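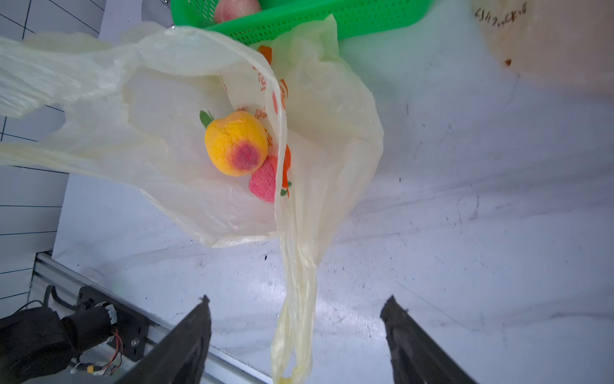
Play fruit and one very crinkly bag.

Last updated: November 11, 2021

Search this blog Type and hit enter

I have been meaning to write about plastic bags since August, which tells you something about the kind of summer I had. It started with the drawer next to our stove. We all have that drawer, don't we? Ours had swallowed so many bags that it stopped closing, and when I finally pulled the whole thing out and tipped it onto the floor I found bags from shops that closed years ago, a produce bag with an onion skin in it, and a receipt from Mazza for a lamp I no longer own.

So I have become a bit of a bag person. I keep the good ones (thin, quiet, with handles long enough to knot) and the rest go to the drop-off bin at Bridby on my way into town. And I've been paying attention to how fruit gets into them, because I have carried home more bruised peaches than I care to admit. 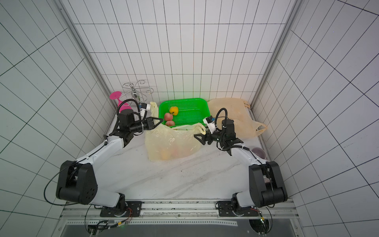

Apples in the green tray, bag waiting in front.

I love a tray like this for fruit. The mesh bottom lets the air get underneath, and you can see at a glance what you have. I bought mine at Butent, in a blue I now regret, and it has lived on the counter ever since – apples at one end, anything soft at the other. When I'm packing up to visit my sister I set the bag down right in front of the tray, so I'm not walking back and forth across the kitchen with a lemon in each hand.

The hard part is the opening. Thin bags cling to themselves, and I have stood there rubbing the top between my fingers like I was trying to start a fire. My mother licked her thumb. I use a damp dishcloth, and I feel very grown-up about it! 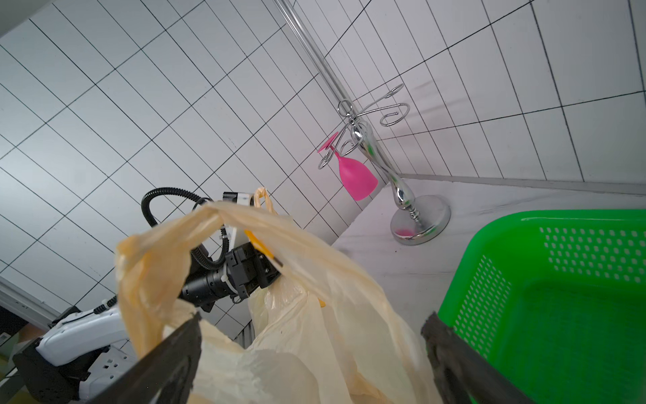
A hold on each side, and a pink wine glass hanging behind.

Two holds on the bag make all the difference, I think. With only one, the other side flops over and the first apple goes in crooked and drags the handle down with it. At home I hook one handle over a cabinet knob and keep the other in my hand, then lower things in, heavy ones first. Peaches go on top, and strawberries get a box of their own.

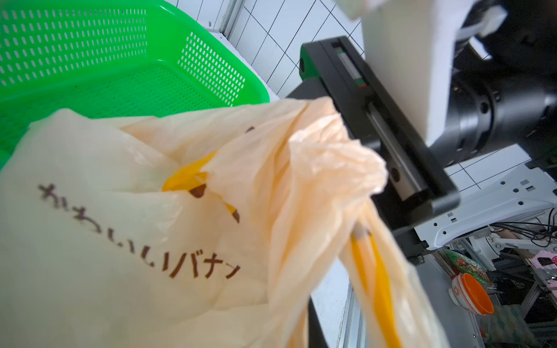

The banana bag, pinched near its handles.

Written by Dalleck, blog owner

My favorite of the bunch has to be the banana bag. It says "おいしいバナナ" across the front, "delicious bananas," with a yellow banana printed near the top, and I would absolutely keep that one. It would go in the good pile, folded into a little triangle, and I'd probably never let it leave the house.

The drawer closes now, by the way. I'm down to one small stack and a paper sack for the strays.

6 comments Share this post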